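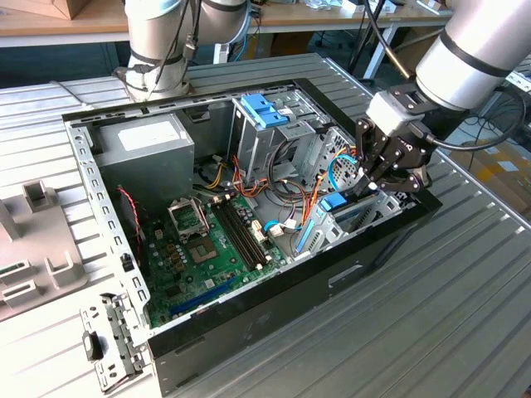

# Getting an old desktop ready to give away

Every household has one. It sits under the stairs or behind the sewing machine, and it contains, in theory, all the photos from the years before phones got good. You have been meaning to deal with it since the last time you moved. You could deal with it this afternoon.

These steps assume a regular desktop with a spinning hard drive and some version of Windows that was new when your jeans were different. Laptops are a separate misery and get their own page.

## What you'll need

- A Phillips screwdriver, medium
- A USB-to-SATA adapter with its own power plug
- An external drive with free space, more than you think
- Masking tape and a pen
- A bowl for screws (cereal, not salad)

If the computer is old enough to have the wide, flat ribbon cables, check the drive before you buy the adapter. A wide connector with two rows of pins means IDE, and you want the adapter that does both. I bought the wrong one first. It is still in the drawer, should anyone want it.

## 1. Try turning it on

People skip this. They decide the machine is dead because it was slow in a previous decade, and go straight for the screwdriver. Plug in a monitor and a keyboard and press the button. Give it ten minutes. Old Windows likes to think about things.

If it boots, copy what you want straight to the external drive and jump to step 4. Look in these places:

- Documents, Pictures and Desktop, for every user account
- Downloads, where the tax returns are
- The root of C:, for folders called "New Folder" and "stuff"
- Any old email program, which hides its mail somewhere of its own choosing

My mother-in-law's machine had 3902 photos on it. Around 400 were of the same cat on the same step. I copied them all, having learned that sorting before copying is how you end up with neither.

## 2. Take the drive out

If it won't boot, unplug the power cord from the wall, then hold the power button in for ten seconds. Touch bare metal on the case before you reach inside, and do it again whenever you wander off and come back across the carpet.

Lay the tower on its side and take off the panel. Usually that's two screws at the back, then slide and lift. Usually. Some makers preferred a secret lever.

The drive is a metal box about the size of a paperback. It will have two cables going to it, one for power and one for data. Put a bit of masking tape on each and write what it was before you pull. Pull by the plug, never by the wires. Some drives are held with four screws, two on each side, and others slide out once you pinch or lift a plastic catch. If it doesn't move, there is a screw you haven't found. Force is not the missing ingredient.

Do not open the power supply. There is nothing of yours in there, and parts of it can hold a nasty charge long after it's unplugged.

## 3. Read it on another computer

Connect the adapter to the drive, plug in the adapter's power, then the USB. You should hear the drive spin up. Windows may offer to format it for you. Say no. It will offer again. Say no again.

If a folder refuses to open and mutters about permission, click Continue and wait. It can take ages on a big folder, and the progress bar is decorative.

A drive that clicks over and over and never shows up is probably failing. Unplug it. If the only copy of something you love is on it, send it to a recovery shop and brace yourself for the quote. Skip the freezer trick, whatever your uncle says.

## 4. Check the copy

Open a few files from different folders on the external drive. Really open them, including one video. Then make a second copy somewhere else. One copy is a thing you used to have.

## 5. Wipe the drive

Deleting files doesn't remove them, and emptying the Recycle Bin only feels like it does. With the old drive connected, and every other external drive unplugged and in a different room, do a full format with the Quick box *unchecked*. Read the drive letter out loud before clicking OK. I have no dignified story about why.

A full format takes hours. Start it after dinner.

## 6. Put it back and pass it on

Slide the drive in, reconnect the two cables you so wisely labeled, and close the case. You may have a screw left over. Look at the bowl, look at the case, and make your peace.

Call before you haul it anywhere. Many thrift stores won't take desktops, and the ones that do often don't want the monitor. If it's past use, take it to electronics recycling, with the power cord taped to the side.

## Questions from the comments

**Cremilda Falcão wanted to know if she could keep the drive and donate the rest.** Yes. Say so on a note taped to the case.

**Cameron Menzies has 27 of these in a garage.** Cameron, that's a different page.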